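Monthly walk-round, Clellberg workshop and stores - September

Tick when checked. If something fails, write what you did about it in the comments and leave the box empty.

## Exits and corridors

- [x] Main door opens fully from inside
- [ ] Rear fire door clear on both sides

Comment: two pallets from the Hattar delivery were left against the rear door on the yard side. Moved to bay 6 the same morning. The yard marking has worn away and needs repainting.

- [x] Emergency lights come on with the test key
- [x] Corridor to the Cavau store at least 70 cm clear

## Fire equipment

- [x] Extinguishers on brackets, pins and seals in place
- [ ] Fire blanket in the kitchen

Comment: blanket is there but the pull tabs are tucked behind the shelf. Lower the hook.

## Benches and work surfaces

- [x] Surfaces free of splinters and raised screws
- [x] No leads trailing across walkways
- [x] Small pieces put back in their trays at the end of the shift

Comment: trays are better than last month. Rough or crumbly bits still go in with the clean parts now and then - keep them apart and brush the bench down afterwards.

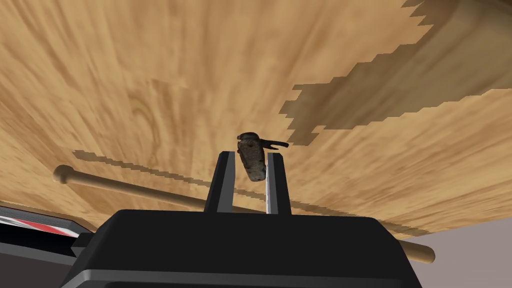 ## Ladders and steps

- [x] Feet and treads sound
- [ ] Labels readable

Comment: the label on the short Bistix steps has gone. Steps are fine otherwise. Order a new label, and use the tall pair until it comes.

## First aid

- [x] Box in its place and sealed
- [ ] Contents match the list in the lid

Comment: eyewash is short by two bottles. Plasters and gloves topped up from the store.

## Carried over to next month

- Yard marking at the rear door
- Blanket hook
- Label for the steps
- Eyewash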